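A visit to the Collholm emollient works

I have been using one greasy ointment or another on my hands since I was at school, so when the support group was offered a few places on a tour of the Collholm works, I put my name down before I had even looked up the trains. (It is two changes and a bus, if you are thinking of going, and the bus stops a fair walk short of the gate.)

We were met by Prys Wogan, who has worked there for over 12 years and clearly loves the place. He gave us tea and very good shortbread, and then talked us through how an ointment differs from a cream and a cream from a lotion. I thought I knew this already, but I had never properly understood that the lighter ones need preservatives on account of the water in them, and that it can be the preservative that stings. That explained an awful lot about one miserable February of mine!

Then it was hairnets, overshoes and a good long hand wash, with a plain soap substitute kept by the sinks for people like us, which I thought was kind. The mixing hall is warmer than you would expect and smells of very little. Prys told us that a single batch of their thick ointment, Penry, comes to 800 kilos, and that it has to be cooled slowly or it turns grainy in the tub.
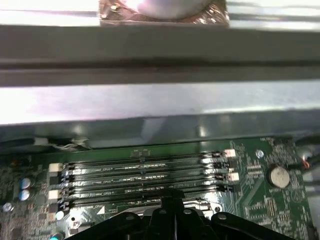 The lighter cream, Jumgate, is made next door, and we were allowed to try both on the backs of our hands. I still prefer Penry at bedtime, though it does ruin pillowcases, and several of the others said the same. Someone asked about fire risk, and Prys was very firm on it: dried-in emollient on clothes and bedding can catch light easily, even the paraffin-free sort, and washing may not get all of it out. Please do keep away from candles and cigarettes.

We finished in the little laboratory, where 4 of us at a time could squeeze in to hear how they check that a tub keeps well on the bathroom shelf. I asked whether it mattered if I dug it out with my fingers, and I was told, very nicely, to use a clean spoon. I have bought a set of spoons.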